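Search the help pages Go
Skindex Help Desk > Solved tickets > Artwork files and licensing

Ticket 562: Repeat pattern rejected by licensee, and the royalty line looks wrong as well

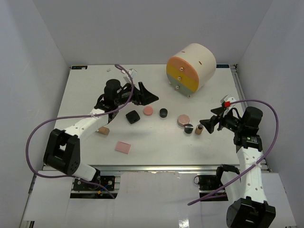 Opened by: Hazel Mahmoud
Looked after by: Harriet Szabo
Opened: 17/04/2024
Status: Solved

Hazel Mahmoud wrote:

Hello there, I do hope this is the right place, as I've been round your help pages twice and couldn't quite find my problem (though I did read a very good piece on naming files, so it wasn't a wasted evening!).

I've licensed a set of hedgerow patterns through Skindex to Mercado, who want them for gift wrap and a few matching cards. The main pattern is brambles and dog roses on a soft green. It's a repeating tile, and on my own computer it repeats beautifully. I've laid it out edge to edge as many ways as I can think of and I can't find a join anywhere. But the file has now come back to me with the note "Repeat fails at right edge, hairline visible, please resupply", and I've resupplied it and had exactly the same note again.

The second thing may be nothing to do with the first, but I'll mention it while I'm here. The agreement page for this same pattern shows my royalty as 3 per cent. We agreed more than that, I'm sure of it, and I don't want to press Accept until I understand what I'm looking at. I'm a painter by nature and these pages do make me nervous.

Thank you for any help at all, and sorry to have gone on.

Hazel

Harriet Szabo replied:

Hello Hazel, and please don't apologise, I would much sooner have too much detail than too little. You were quite right not to press Accept. Leave that page exactly as it is for now. It will wait for you, and nothing goes to the printers until you've agreed.

Let's take the pattern first. Could you tell me three things, when you have a moment?

How wide and tall is the tile, in pixels, as your drawing program reports it?
What did you save it as?
Did you make it at that size, or make it larger and shrink it down at the end?

That last one sounds fussy, I know, but a hairline on one edge only very often comes from the shrinking.

Harriet

Hazel Mahmoud wrote:

Oh, now that's interesting. I painted the brambles on paper, scanned them, and built the tile much larger than I needed so the thorns would stay crisp. Then I shrank it at the end to the size on Mercado's sheet. I saved it as a PNG because my son Roscoe told me to, and he is usually right about that kind of thing.

The program gives the width with a point-something after it if I have it set to millimetres, and a whole number if I have it set to pixels. I assumed the whole number was the true one?

Hazel

Harriet Szabo replied:

I think we've found our culprit, or at any rate his footprints. When you shrink a tile and the new width doesn't come out as a whole number of pixels, the program has to do something with the leftover bit. What many of them do is keep an extra column of pixels at the edge and make it partly see-through. You'd never spot it against a white page. Mercado's people lay the tile over a dark background when they check it, and up comes your hairline.

Here is what I'd like you to try:

1. Go back to your large version, the one from before the shrinking. Please save a copy and work on that.
2. Fill the very bottom layer with your soft green, right to the edges.
3. Flatten the whole thing into one layer.
4. Shrink it with the units set to pixels, typing whole numbers for both width and height. If Mercado's size in millimetres doesn't land on a whole number, choose the nearest one and put a line in the notes box to say so.
5. Put a new black layer underneath and zoom in on all four edges.
6. Take the black layer away again and save.

If you see even a faint dark thread at step 5, stop there and write back to me before you upload anything.

While you do that I'll look into your royalty line. I've asked Ketill Lund, who keeps our agreement pages in order, to pull up the history.

Harriet

Hazel Mahmoud wrote:

I did all that and there WAS a thread! I put the black underneath the old file first, just to see, and there it was down the right-hand side, as plain as anything. I've been looking at that pattern since October and never once noticed it.

The new one has no thread on the right. There is a very faint something along the top, though, so I've stopped as instructed and put the kettle on.

Hazel

Harriet Szabo replied:

Well done for stopping. A faint something along the top after flattening is nearly always the scan. Is there any chance the paper grain, or a slight shadow from the scanner lid, runs along the top of your painting? It can be so pale that it only shows when two tiles meet. Try shifting the whole tile by half its height (most programs call this Offset, with a tick box for wrapping round), so that the top edge ends up running across the middle. Then you can see the join properly and paint over it with your green. Shift it back by the same amount when you're happy.

Harriet

Hazel Mahmoud wrote:

It was the scanner lid. I found the same pale band on two other paintings from that batch, so I'm very glad to know about it, even if it does mean another afternoon's work. I've painted it out, moved everything back, done the black layer test and found nothing on any side. Uploaded just now, with a line in the notes box about the size.

Hazel

Ketill Lund replied:

Hello Hazel, Ketill here about the royalty. I've been through the history of your agreement with Mercado and I can see what happened.

Your agreement has two rates. The gift wrap is at 3 per cent and the cards are at 13 per cent, just as in the offer letter you signed off earlier. The agreement page ought to show both. Yours showed only the first because the cards had been added as a second product after the page was made, and the page hadn't been refreshed. The figures underneath were right all along, but I completely understand why you didn't care to accept something that didn't say so.

I've refreshed it. Please sign out, sign in again and open the page afresh. There should be two lines. If there's still only one, it's probably an old copy your browser has kept, and holding down Shift while you press the reload button usually clears that.

One more thing to look at while you're in there: payment falls due 90 days after the end of each quarter. It's the same as in your offer letter, but it is in rather small print and people do miss it.

Ketill

Hazel Mahmoud wrote:

Two lines! And the cards are what I remembered, so I wasn't going mad. I'd forgotten entirely that gift wrap was lower. Paloma Halvorsen, who shares my studio, had the very same thing on her Bratov agreement and simply accepted it, so I've told her to go back and look. Should she open her own ticket?

Hazel

Ketill Lund replied:

Yes please, if she would. I can't look at her agreement from yours. If she mentions ticket 562 it will save her typing it all out.

Ketill

Harriet Szabo replied:

Hazel, a quick word to say that Mercado have passed the new tile. Their note reads "Repeat good, all edges clear", and from them that counts as gushing. You can press Accept whenever you're ready.

I'd suggest keeping your large flattened copy somewhere safe with the size in its name. If they come back wanting the brambles on a mug or a tea towel, you can begin from that one and leave the shrunken file alone.

I'll mark this as solved, but a reply from you will open it again.

Harriet

Hazel Mahmoud wrote:

Accepted, and a copy of everything put away in two places. Thank you both so much, you've been kindness itself. I'm off to rescan the hawthorn with the lid held down properly.

Hazel

Ticket closed by Harriet Szabo

Related tickets
Colours look dull after changing to CMYK
Licensee asks for layered files, must I send them?
Prondport upload stops part way through
How to end an agreement that renews by itself
Signature shows on every tile of my repeat
Can two licensees use the same pattern on different products?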